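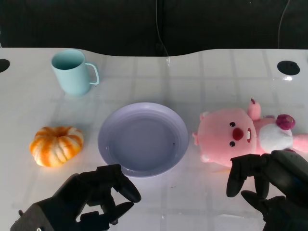 The work table is the last part of the Warora build to be set up before the arms are allowed to handle anything. By this stage both arms should be bolted to the stand, the hands should open and close from the keyboard, and the head camera should be sending a picture to Vondent. This section covers the table top, the cable holes, the backdrop, the lighting and the first slow trials with objects. The layout used throughout has a round plate in the middle, a small striped pumpkin to the left of it, a plush toy to the right and a light-blue mug further back behind the pumpkin, with one hand coming in from each front corner. Other objects can be used, but keep the plate in the centre for the first trials, as the steps in 5.5 and 5.6 assume it is there.

Before you start

You will need:
The table top, with the protective film removed
The backdrop cloth and its rail
Two lamps on clamps
A tape measure and a spirit level
Masking tape
A soft cloth and a mild glass cleaner
The stop button, wired and tested as in section 4

Allow an afternoon. If you are building in the shared workshop at Morkatton, book the end bench, as the arms reach past the sides of the shorter ones.

CAUTION: Leave the arm power off until you are told to switch it on in 5.5. The head camera can run from the computer and does not need arm power.

5.1 Fitting the table top

1. Stand the frame on a firm floor and level it with the screw feet. Check it from front to back and from side to side.

2. Lower the top on to the frame with the cable holes at the back. This takes two people. Do not lift it by the holes.

3. Slide the top until the front edge stands 19 mm proud of the frame all the way along.

4. Fit the screws from underneath. Leave them all loose until the last one is in, then tighten them a little at a time, working across the corners.

5. Push down on each corner in turn. If the top rocks, slacken the screws, adjust the feet and tighten again.

6. Measure from the front edge of the top to the face of the arm stand. It should be 200 mm. Write down what you get if it is different, and enter your own figure in Vondent under Table, Front gap.

NOTE: The top has a glossy face with a faint grey grid. The grid helps when putting objects back in the same place, and you can also use it to check that the camera is square. It is not a ruler. Use the tape measure for anything you type into the software.

Earlier kits came with a matt top. If you have one of these, mark a grid on it lightly in pencil and skip step 5 of 5.3.

5.2 Cables and backdrop

1. Pass the lamp and sensor cables through the holes in the back corners of the table top. Put the plug through first, then pull the slack down from below.

2. Tie the cables to the frame underneath so that they cannot be pulled back up by their own weight.

3. Hang the backdrop rail behind the table and clip the black cloth to it. The bottom of the cloth should fall below the level of the table top.

4. Run any cable that has to come down from overhead behind the back edge of the table. It must not hang over the working area.

5. With arm power still off, move each arm by hand to its furthest reach at the back and check that no part of it touches a cable.

CAUTION: A finger that hooks a hanging cable will keep pulling until the motor trips. If a cable can be reached by either hand, move it before going on.

A plain dark cloth works well. We tried a grey curtain in an earlier version and the software kept taking the folds for the table edge. Black felt is cheap and does not crease badly. Brush it now and then, as it picks up fluff.

5.3 Lighting

Glossy tops reflect the lamps, and a bright patch on the table can hide an object from the camera or be taken for one. You will not get rid of every reflection. The aim is to keep them away from the places where the hands will be working.

1. Clamp one lamp on each side, above head height and pointing at the ceiling.

2. Turn off any ceiling light directly over the table.

3. Open the camera view in Vondent and switch off automatic exposure.

4. Set the exposure by hand. The table should look white without the grid vanishing.

5. Look for bright patches. If there is one in the middle of the table, turn the nearer lamp away until the patch moves towards the back. A patch in a back corner can be left alone.

6. Save the settings under a name you will recognise. If the room has a window, save a second set for use after dark.

NOTE: Pale objects on a white top need the most care. If the rim of the plate or the handle of the mug fades into the table, lower the exposure one step at a time until the outline is clear again.

5.4 Placing the objects

1. Wipe the table with the soft cloth. Smudges do not stop the system from working, but thick ones will show up as false edges.

2. Put the plate in the middle, within easy reach of both hands. Stick a short piece of masking tape under it if it slides.

3. Put a small, firm object on the left. A toy pumpkin is a good choice, as the ribs give the fingers something to settle into.

4. Put a soft object on the right, lying on its back with the head towards the plate. The right hand should be able to come down over it without passing over the plate first.

5. Put the mug at the back on the left with its handle turned to the right. It is not used in the first trials. Its job is to be left alone, and if it gets knocked then the left arm is swinging too wide.

6. In Vondent, press Learn Scene and wait for the outlines to appear. Drag any outline that is in the wrong place. Name each object in small letters with no spaces.

Nothing used at this stage should weigh more than 500 g. Do not use glass or china, and do not put liquid in the mug.

5.5 Starting position of the hands

1. Clear the floor around the stand. Keep the stop button where you can reach it without leaning over the table.

2. Switch on arm power. The arms will stiffen and may drop slightly as they do so.

3. Choose Home, then Table Ready. The arms move slowly to the front corners of the table.

4. Open both hands. Check in the camera view that the fingers of each hand can be seen and that neither hand covers the middle of the plate.

5. Slide the height control down until the lowest fingertip on each hand is 35 mm above the table. Measure each side separately.

6. Press Save Pose.

The right hand may look larger than the left in the camera view. This is common where one hand is resting closer to the camera, and does not need correcting as long as the measured heights agree.

If you are using Suominen hands, fit the rubber tips before measuring. Bare fingertips are shorter and will scratch the gloss.

CAUTION: Do not reach between the hands while arm power is on. To move an object, press the stop button, move the object, then release the button and choose Table Ready again.

5.6 First trials

Run these in order, at the slowest speed setting. Go on to the next one only when the last has worked several times in a row.

1. Hover. Select the pumpkin and press Hover. The left hand should move over it and stop without touching. Repeat with the plush toy and the right hand.

2. Touch. Select Touch. The hand comes down until it feels resistance, then backs off. A soft toy gives very little resistance, so set the touch level to Low on the right hand only.

3. Lift. Select Lift. The fingers close, raise the object a short way, hold it and put it down. If the object tips, move the grip point in the software nearer to its middle.

4. Place. Select Place and choose the plate. The object should be let go inside the rim. Use the left hand and the pumpkin first.

5. Swap. Clear the plate, then repeat step 4 with the right hand and the toy.

Keep the saved logs from these trials. They are needed in section 6, where both hands are used together.

5.7 If something goes wrong

The hand stops short of the object.
Check the front gap entered in 5.1. If it is right, press Learn Scene again.

The hand comes down to one side.
The camera has probably been knocked. Compare the grid lines with the guide lines on the screen and turn the head until they agree.

The plate is pushed along instead of being left alone.
Raise the travel height by one step. Check the masking tape.

The software shows an object where there is none.
Look for a reflection or a mark on the table. Wipe the table, check the lamps and learn the scene again.

The fingers close but the object slips out.
Clean the rubber tips with warm water and dry them. Replace them if they have gone shiny.

The arm trips as soon as power is switched on.
Press the stop button, support the arm by hand and check the plug at the shoulder. Go back to section 4 if it trips a second time.

Section 5 last revised 22/03/2024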